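Contents | Previous | Next | Glossary | Index

Chapter 2
Rules for Shared Task Libraries

Reading time: 6 minutes

A shop that runs one robot arm can keep its rules in the head of the person who programs it. A shop that runs several arms, or trains its arms on tasks built in simulation, can't. Tasks get copied, renamed and changed by people who never met the original author, and after a year two teams may be comparing results from what they think is the same job when it isn't.

This chapter covers the written rules that keep a task library usable. It deals with four subjects: how a task is defined, how a scene is set up before a trial starts, how a trial is scored, and how changes are recorded. Safety rules for people working near a moving arm are in Chapter 3 and aren't repeated.

Most of the cases come from the Padska library, a collection of 3,084 tabletop tasks used by teams at Tedton and Cowie. Padska began without any common rules. Each team wrote tasks in its own way, and when the two sets were merged in September, fewer than 3,000 could be run without changes. The rest had missing start positions, objects named two different ways, or no stated end condition.

2.1 What a task definition must contain

A task definition is a short document stored with the scene files. At the least it states:

- the objects the arm is allowed to touch
- the objects that are present but must not be moved
- the start pose of the arm and the state of the gripper
- the end condition, written so that it can be checked by measurement
- the time limit

The second item is the one most often left out. If a table has a pad on it and the task is to lift a block, the definition should say whether the arm may push the pad aside. Without that line, one team will count a shifted pad as a fault and another won't look at it.

End conditions need the same care. "Pick up the block" is a title. "The block is 50 millimeters or more above the tabletop and is held for two seconds" is an end condition. A new reader should be able to apply it without asking anyone what was meant.

2.2 Setting up the scene

Simulated scenes are often thought to need no setup rules, as every object goes exactly where the file puts it. In practice most libraries vary the lighting, the viewpoint and the object positions from trial to trial, and the limits of that variation have to be written down. At Cowie, one task was run for a full summer with the block sometimes placed beyond the reach of the arm. The trials were logged as failures of the controller.

The Padska rule is that every varied quantity has a lowest and highest value in the task definition, and that both ends are tested by hand before the task is released. Shadows are included under lighting. A dark patch across a work surface can change what a vision system reports, so a task that is meant to include shadows must say so.
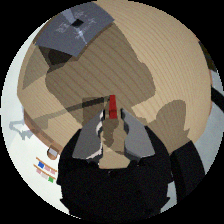
Figure 2.1 Simulated tabletop task. A small red block stands between the gripper fingers; shadows darken parts of the wood surface.

2.3 Scoring

A trial is scored from logged values: object positions, finger positions and elapsed time. Camera views are kept for review and aren't used as the only evidence of a result. In a view like Figure 2.1, a reader can see where the block is in relation to the fingers, but the grip force and the height above the table have to come from the log.

Lolard, the scoring tool used with Padska, rejects any trial with a gap in its log. Rejected trials are reported separately and are not added to the failures.

2.4 Recording changes

Any change to an object, a limit or an end condition creates a new version of the task. Results carry the version number wherever they are printed. Corrections to spelling in the title don't need a new version, but they are still entered in the change record with the name of the person who made them.

Section 2.5 works through a complete definition for a block-lifting task, starting with the list of objects.

Previous | Next | Back to top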